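Jelstead folding cell, reviewed after a season in the returns room

We sort and repack returned clothing for online shops, mostly jeans, workwear and socks. In August the firm put in a Jelstead, a robot arm with a two-finger gripper that takes garments from a bin, folds them and sets them on the table. I run the late shift and have worked beside it since then, so this review is from the floor and says little about the price.

Setting up took two days. The fitter from Tridance levelled the table and taught the arm where the bins stood. The bins have to stay put. Move one by the width of a hand and the arm stops and waits for someone to press the green key.

It is slow. On jeans it manages 40 an hour, where Abrehet Demissie, our quickest folder, does 103 and talks while she does it. It does keep the same pace through the evening — by nine o'clock that matters. Denim is what it handles best. Soft jersey slides out of the fingers and thin knits come back with a twist in them.

The jobs have changed more than I expected. There were 12 of us on folding and there are 12 of us still, but the arm has the plain items and we have the rest: stains, missing buttons, wrong sizes in the bag, anything with a smell. Abrehet now looks after the cell for half her shift. She had two mornings of training and a small rise, which she had to ask for. Her wrists are better. She also says the day is lonelier, as the table used to have four people around it.

My main complaint is the software. Jonelix supplies the screen, and every stop is logged against whoever is signed in, so a slipped sock looks like a mistake by a person. We raised it with the Shiferaw office and the names were taken off the weekly sheet. They are still in the log.

Clothes and bins at the cell:

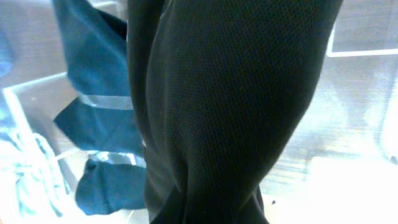
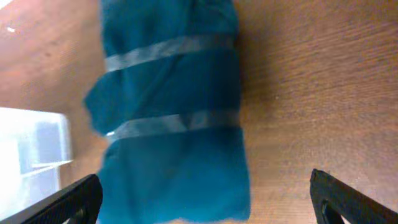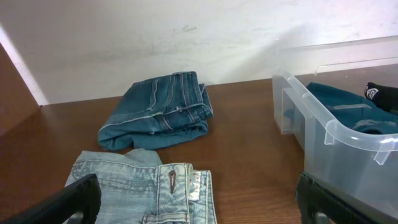

Cleaning is simple. Wipe the fingers at the end of the shift and brush the lint from the joint behind them. The finger pads wear, and ours needed changing after some 2 months. Spares came quickly, but the screws are tiny and it is worth having a tray under you when you take them out.

I would have the cell again for jeans and work trousers. For mixed returns I would wait for a better gripper, and I would get the question of the log settled in writing before anyone signs in.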